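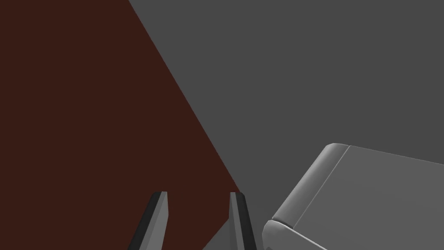 A Morning at the Brudero Paint Works Open Day

Posted 2018-06-25 by the Slow Roads blog

We had been meaning to go to Vorero for years. It's the kind of town you see on a brown sign, say "oh, we should stop there," and then drive straight past because somebody is hungry or the gas is low. This time we planned it properly, with sandwiches, because the Brudero paint works opens its doors to the public once in early summer and again in August, and I have been in love with old-fashioned earth paints ever since we did the back porch with them (badly, but that was my fault and not the paint's).

The works sits at the bottom of the hill by the river Ursu, and you leave the car in a field at the top and walk down. Wear decent shoes! The lane is steep and the gravel rolls under you. It cost us 2 dollars each to get in, and for that you get a paper ticket, a cup of coffee and a little color card to keep, so I thought it was a bargain before we'd even started.

They take you around in groups. Our guide had worked there most of her life and had that lovely way of talking where she'd start telling you about a machine and end up telling you about her aunt's wedding, and then come back to the machine just when you'd given up on it. The first stop is the raw earth shed, where the ocher and the red clay come in by the truckload. It smells like a garden after rain, only dustier. She let the children put their hands in the bins, and I'm afraid a few of us grown-ups did too. My cuffs will never be the same.

After that comes the roasting room. I hadn't understood before that a lot of reds begin as yellows and turn with heat, and that the same clay can give you anything from a soft peach to a deep brown depending on how long it stays in. She had a row of saucers laid out to show the change and we all leaned over them like people at a bakery window. The room is very warm, so if you are going in August I would bring a hat and some water and maybe not the heavy jeans I had on.

The grinding floor was my husband's favorite. There are two old stone mills that they only run for visitors now, and then the modern line, which was put in by a firm called Geteck and makes a noise like a train going over a bridge. You get ear plugs at the door. It was hard to hear anything the guide said in there, so she wrote on a slate and held it up, which made us laugh. One slate said they have 3437 recipes in the color book. The next one said that most people still ask for barn red!

We got to see the color book itself in the office upstairs, behind glass, with the early pages all done by hand. Each recipe has a painted patch beside it and a few words in ink. Some of the notes are wonderful. "Too sad for a kitchen" was one, next to a gray I would happily put in my kitchen tomorrow. The oldest pages are faded along the outside and the guide said they have stopped turning them for visitors, so what you see is the page you get.

Then there's the mixing table, where you can make a small jar of your own. I would say leave plenty of time for this. You choose your powders, you rub them into the oil with a flat glass tool, and you find out very quickly that your arms are weaker than you thought. Mine came out a kind of rusty plum. I was aiming for brick. My husband made a perfectly even slate gray on his first try and has mentioned it several times since.

Lunch was outside by the water. There is a stand that does bean soup and flat bread, but the line was long, and we were glad of our sandwiches. The river is shallow there and people were sitting with their feet in it. A brass band played under the trees, not very well and very happily, and we stayed much longer than we meant to.

The shop is small and gets crowded after each tour. They sell the powders by weight, in 200 gram bags, along with brushes and a nice booklet on how to paint a fence so that it lasts. I bought two bags of the dark red and one of the ocher, and then went back for another ocher. They don't take cards, so bring cash.

The walk back up to the field is a lot longer than the walk down, I'll warn you of that, but there is a bench halfway with a view over all the roofs in Vorero, and nearly every one of them has a painted gable in a Brudero color. We sat there until we'd gotten our breath back and argued about which one we'd pick for the shed.

Comments (3)

gravelandgears: We went last August and it was so hot in the roasting room that half our group waited outside. Lovely day though. Did they still have the plum cake at the shop?

porchpainter: Please tell us how the dark red goes on! I've only ever used the ocher and it needed three coats on old boards.

mapsandmuffins: Is the lane OK with a stroller? My sister wants to come along with the baby.

Related posts
The salt barns at low tide
Walking the Ursu from the bridge to the weir
A basket fair, and too many baskets
2000 steps to a cheese sandwich
How we painted the back porch (twice)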